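The Second Life of the Diner Plate

Plastic tableware has moved out of the picnic basket and into the everyday cupboard.

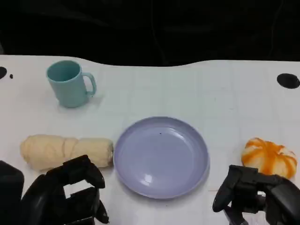 A teal mug and a lavender-gray plate, both plastic.

When the Starkitton diner in Paltenard reopened in August, regulars noticed the quiet first. The heavy white china was gone, and so was most of the clatter. The owners had been replacing up to 183 broken pieces a year, and the bill had finally worn them down.

They are not alone. Thaler, a kitchen supply store five blocks away, gave plastic dishes a single shelf for years. Now they fill an aisle. Parents of small children still buy them, but so do retirees with sore wrists and people moving into a first apartment.

Color is a big part of it. The old camping sets came in red or navy. Jodasow, a small tableware maker on the edge of town, lists 51 shades in its current catalog, and the soft ones sell best - dusty greens, grays, pale purples.

There are drawbacks. Plastic scratches under a steak knife, and tomato sauce can leave a stain. Many pieces should stay out of the microwave, so check the bottom before reheating anything. Coffee drinkers complain that the cup never feels quite right.

The diner kept its old china mugs for that reason. Customers asked for them back within the first week, and they hang on hooks behind the counter again, next to the pie case.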